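Why do racing cars stop in the middle of a race?

If you watch a long motor race for the first time, you can be surprised. The cars are going very fast, everybody wants to be first, and then one of the drivers turns off the track and stops. Is the car broken? Usually not. The driver is making a pit stop.

## What is the pit?

The pit is a place beside the track where the teams work. Each team has its own small part of it, called a pit box. In front of the boxes there is a road, the pit lane. The car leaves the track, drives along the pit lane, stops at its box and then goes back into the race.

The word is very old. In the early years of racing, some teams worked in real holes dug beside the road. The holes are gone, but the name stayed.

In the pit lane the driver must go slowly. At the Stodska track the limit is 60 kilometres per hour. This is the speed of a car in a town, and for a racing driver it feels like walking! There are people working near the cars, so the rule is strict. A driver who goes too fast there gets a penalty, for example she must drive through the pit lane one more time.

## Why do they stop?

The first reason is the tyres. A racing tyre is made of soft rubber. Soft rubber holds the road well, but it also wears away quickly. Think of an eraser. Each time you rub with it, a little bit stays on the paper, and the eraser becomes smaller. The tyre does the same on the track.

You can try this at home. Take one soft eraser and one hard eraser and work on a table with a smooth top. Rub each of them on a sheet of paper, the same number of times. Which one leaves more crumbs? Which one slides more easily?

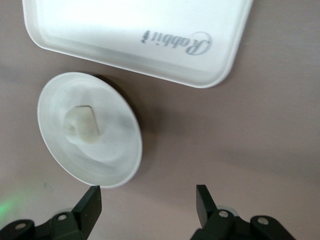
## Fuel is heavy

The second reason is fuel. In some races it is allowed to fill the tank during the race, and in others it is forbidden. Where it is allowed, the team has to think. A full tank lets the car drive for a long time, but it makes the car heavy, and a heavy car is slower in the corners. With less fuel the car is quick, but it must come back to the pit sooner.

The long race at Tevport is 497 kilometres. No car there can carry enough fuel for the whole distance, so all of them must stop at least once.

## Who does the work?

The people who change the wheels are called the pit crew. In the Tevport race each team may have 6 people around the car. Each person has one job and does only this job.

- One person lifts the car with a jack. A jack is a tool that raises the car from the ground.
- Four people change the wheels, one at each corner. They use a wheel gun, which turns the big nut in the middle of the wheel.
- One person looks after the fuel hose.

The crew practises the same movements again and again, even on a Sunday when there is no race. They learn where to put their feet and which hand goes first. The tools are always laid out in the same order, so that a hand can find them without searching.
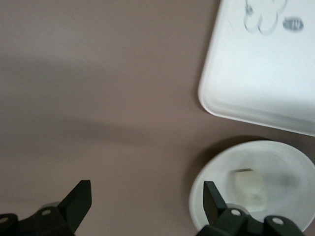 A good stop is also a calm stop. If one person hurries too much, the nut can go on crooked, and then it must come off again. This costs much more time than doing it properly from the beginning.

## When is the best moment?

This is the question that makes team managers nervous. Let us look at two teams, Dekker and Selov, in a race of 60 laps.

Dekker stops early, on lap 29. Their car gets new tyres and becomes quick immediately. Selov waits. Their car is on old tyres and loses a little time on every lap, but when it finally stops, its new tyres will be fresher at the end of the race.

Who will win? We cannot know before. Maybe it starts to rain, and everybody needs rain tyres, which have deep grooves to push the water away. Maybe there is an accident and all the cars must drive slowly behind the safety car. When the others are slow, a pit stop costs less time, and the team that has waited can be very lucky.

## Some words to remember

**Pit lane:** the road where the cars drive to reach their boxes.

**Lap:** one time round the track.

**Grip:** how well the tyre holds the road.

**Safety car:** a car that drives in front of the others and keeps them slow when there is danger.

The next time you watch a race, choose one car and write down the laps when it stops. Write its place before the stop, and again five laps later.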